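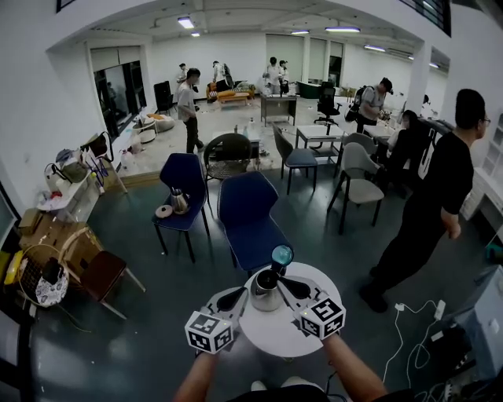
How many of the visitors to an open day will try a task themselves if they are given the chance? In our case, 294 people came through the room and most of them only watched, but those who did try usually stayed for more than one turn.

4.2 Open day at the Fukard site

We held the open day on Nov 8, 2023. The Fladar grippers were set out at 7 stations, each with one household task. Visitors could watch a staff member first and then take the grippers in their own hands. We gave no training beyond a short spoken introduction.

Figure 3. Handling a metal kettle with two hand-held grippers at a small round table. Marker cubes are mounted on both grippers.

Over the day we logged 2678 attempts. Of these, 2205 were kept after the Conero software removed attempts with lost tracking or with no contact with the object. The kettle task was the one visitors asked about most. Several said that the handle was easier to judge than the body of the kettle, and we heard the same comment from our own staff in February.

Noise and foot traffic were higher than in our lab sessions. We did not correct for this. Attempts made at the Pringle station are reported separately in Section 4.3, as the table there was changed at midday.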